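Home Lectures Readings Lab sheets Contact

Lecture 9: Learning manipulation from hand-held gripper demonstrations
Updated 11 March 2021

In the previous lecture we studied teleoperation, where a person moves the robot through a second device. Today we look at a different way to collect demonstrations. The person holds a gripper in the hand and does the task directly, and a camera on the tool records what the gripper meets. Please read these notes together with lab sheet 4.

1. Why use a hand-held tool

The main cost in imitation learning is the time of people. With our teleoperation desk in Seninport, one operator needed a long training before the motions became smooth. With the hand-held tool a new student can start on the same day. The tool is also easy to carry, so we can record in kitchens, offices and workshops, and the background changes from one place to the next.

There is a price for this. The human arm can reach poses that the robot arm cannot reach. Before training we must therefore check every trajectory against the joint limits, and remove the ones which fail. In the Nuvness set we began with 1,000 demonstrations, and the check was done on all of them before any other filter.

2. What the policy sees

The policy input is the image from the tool camera and the opening width of the fingers. It does not receive a model of the object. This is important when the object has no fixed shape, as with paper, cloth or plastic film. For such material it is difficult to say what the "pose" is, and most methods from Lecture 4 can't be applied without changes.

Thin paper is a good case to think about. Our test material is white paper with a print of ginkgo leaves in green and yellow-orange. When one layer moves over another, the print below can still show through it, and the motion makes the edges soft. A network which has learned to look for sharp edges will have trouble exactly at this moment.

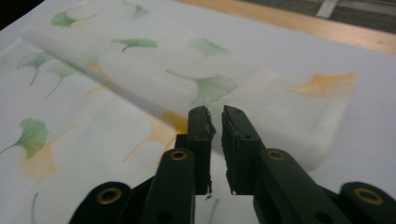
3. Preparing the data

The steps are the following. Do them in this order.

Step 1. Synchronize the images with the finger width signal. An error of even a few images will teach the policy to close too early.

Step 2. Cut the recording into episodes. An episode starts when the tool begins to approach the object and ends when the fingers are open again.

Step 3. Mark blurred images, but do not delete them. In the Besson comparison, the policy trained without blurred images was slower to react when the sheet moved. I believe the reason is that fast motion had disappeared from the training data, but we have not proved it.

Step 4. Express all actions relative to the current pose of the gripper. Absolute coordinates depend on the room and they do not transfer.

4. Evaluation

We run 100 trials for each policy, with start positions drawn before the first trial and kept the same for all policies. A trial counts as a success only if one single layer is lifted and the layer under it stays on the table. If both layers come up, write "double pick" in the log. If the fingers close on nothing, write "miss". These two errors have different causes and should not be added together in your report.

Inspect the finger tips before each series. Wear on the coating or on the edges can change the contact with thin material, and then two policies are not compared under equal conditions.

For the next meeting: read the Kellitz report, sections on action representation and on latency. Prepare a short answer to this problem. The camera image reaches the policy with a delay, and the person who made the demonstration did not have this delay. How would you correct for it, at training time or at run time? Bring your answer on paper.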